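Octubre, siete y media de la tarde

Hoy he cerrado lo de Larach. Eran 3874 euros con el transporte incluido y al final lo pagan en dos veces, la primera antes de que acabe el mes. He comido tarde, arroz de ayer, y luego ya no he salido.

Por la tarde me he puesto con el material pequeño, que llevaba semanas en bolsas dentro del cajón. En Aguirre venden las chinchetas en cajas de hasta 1000 y yo compré de más en verano, cuando lo del panel de Bolance. Las bolsas se rompen y las puntas acaban en el fondo, con los recibos. Me he pinchado dos veces buscando el celo.

He sacado el organizador de plástico translúcido, el de compartimentos largos, y he ido pasando cosas. Separar por colores lleva más tiempo del que pensaba. Lo amarillo va junto, lo azul y lo verde cerca, y con el rosa y el rojo no me he complicado.

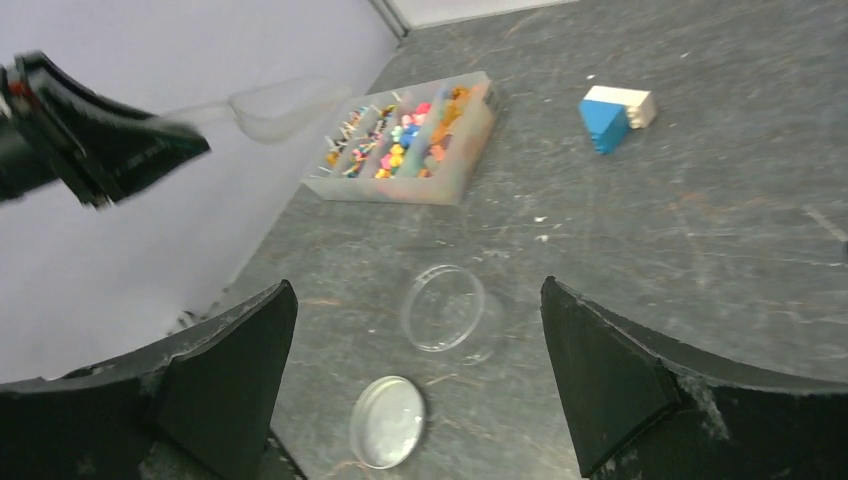

La mesa está muy rayada y habría que hacer algo con ella, pero lijarla ahora significa vaciar el cuarto y no tengo ganas. Quizá en primavera. También tengo que llamar a Anivport por la factura de 726, que sigue sin llegar, y preguntar si aún les quedan etiquetas pequeñas. Mañana, antes de las diez. Ceno sopa y me acuesto pronto.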